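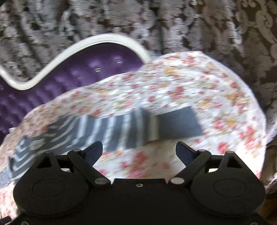
August, morning

Slept badly and woke up still arguing with Joris Martens in my head. He came by last night with his folder. Joris has had a Naltell on his water pipe since spring, and he wants me to have one too, and he has now reached the stage where he brings paperwork.

As far as I can tell, a Naltell is a collar that clamps around the pipe where it comes into the house. It doesn't touch the water. It doesn't use salt or a filter. It is supposed to "settle" the minerals so they don't stick to the kettle, and it costs $198, or $800 if you want the whole-house model, which goes on the same pipe. I asked him what the difference was between the two and he said the bigger one was stronger. Stronger at what? He turned a page.

The folder has a graph in it with no numbers up the side. It has a letter from a woman in Satura whose hair is softer. It also says 100% of customers noticed a change, and I would like to know how many customers that was and who asked them. Joris thinks I'm being difficult. Probably I am. But I've lived with hard water for most of my life and I know what it looks like when it's gone, because my mother had a proper softener, the kind with the bags of salt on the basement stairs, and her shower door was clear glass from top to bottom.

I did look in his kettle when I was over there last month. I didn't tell him. It looked like the inside of mine, maybe a bit worse. He says it takes time to work through the old scale. When I asked how long, he said it depends on the house.

What bothers me is that he's a careful man with everything else. He kept the receipts for his gutters. He once drove back to De Graaf over a box of screws that was short. And then somebody at the home show talks to him nicely for ten minutes and he comes home with a collar for his pipe.

Called Willy after breakfast to complain. Willy says hers is a Jostik, same idea but green, and that she likes it. I said likes it how. She said the coffee tastes better. I asked if she'd changed coffee and there was a long silence, and then she told me about her knee.

Later

Went down to De Graaf for vinegar. Two jugs. The young man at the register asked if I was making pickles and I said kettle, and he said his grandmother used lemon. I'm willing to believe that — lemon is at least an acid. Boiled the vinegar, let it sit through lunch, rinsed it three times. The scale came off in flakes and the kitchen still stinks with both windows open.

I'm tempted to propose a test. His kettle and mine, both scrubbed, same number of boils, then we look inside after a month. He'll say my pipes are older. He'll say the collar needs adjusting, or that I want it to fail, and he'd have a point on the last one.

The folder is still on the hall table. He left it on purpose so he'd have to come back for it. Need to buy stamps, and call about the dryer vent before the end of the week.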